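Avmont Technical College
Department of Applied Automation
Student Project Report
Submitted 2026-05-28

Setup and Maintenance of the Hand Cell, Bench 6

1. Background

The department received the arm and hand used in Bench 6 in September. The cell was assigned to this project group with the task of bringing it into regular service, writing a maintenance routine, and leaving the bench in a condition that a second-year class could use without supervision of every session. The grasping software itself was supplied by the Pakum teaching package and was outside the scope of the work.

This report covers the mounting of the hand, the cable routing at the wrist, the zero-position procedure, and the maintenance log.

2. Initial Condition

On first inspection the hand could be powered and moved, but the index finger stopped responding at intervals. The fault log showed 77 communication errors in the first week of use. All of them were recorded during wrist rotation, and none while the arm was stationary. The group therefore examined the wiring before making any change to the controller settings.

The wire bundle had been fastened too tightly to the housing. When the wrist turned to the end of its range, the bundle was pulled against its connector. One crimp contact was found partly withdrawn.

3. Work Performed

3.1 Wiring. The damaged contact was replaced and the connector reassembled. The bundle was given a longer free loop beneath the wrist, and the fixed point was moved back toward the forearm. The full range of rotation was then run by hand with power off to confirm that the loop did not tighten or catch. The order of the wires was recorded in the bench binder.

3.2 Mounting. The hand was removed and refitted using the Koller adapter plate. The mounting screws were tightened in a cross pattern in two passes. A paint mark was placed on each screw so that loosening can be noticed at the start of a class.

3.3 Zero position. The supplied procedure assumes that the fingers are fully open at startup. In practice the thumb often came to rest slightly forward, and the offset carried over into every later movement. The group added a step in which the thumb is driven to its rear stop before the other joints are zeroed. The step adds 15 seconds to startup.

3.4 Work surface. The bench is covered with felt cloth to limit sliding and to protect dropped objects. The cloth must be pulled smooth before a session, as a fold under the target changes its height.

4. Verification

After the repair, the approach check was run 169 times over the remaining weeks of the term. In this check the hand is brought beside an empty plastic bottle with the fingers curled, and the distance between thumb and bottle is compared with the recorded value. No communication errors were logged. Two runs were stopped by the operator after the bottle had been placed off its mark.
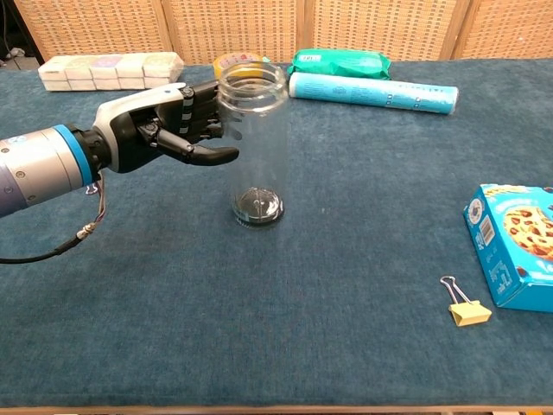 Figure 1. Hand positioned beside the bottle, with the wire bundle and connector below the wrist.

5. Maintenance Routine

Before each session: inspect the wire loop and connector, check the paint marks, smooth the cloth, and run the zero procedure.

Monthly: clean the finger joints with a dry brush, check the adapter plate for play, and save a copy of the fault log to the department drive.

Solvents are not to be used on the hand. The connector is to be unplugged only with the controller switched off.

6. Remaining Issues

The black cable from the connector still lies across the cloth and can be snagged by a sleeve. A side-mounted cable guide from Destlow has been requested and had not arrived at the time of writing. The group recommends fitting it before the bench is opened to the next class, then repeating the rotation test described in Section 3.1.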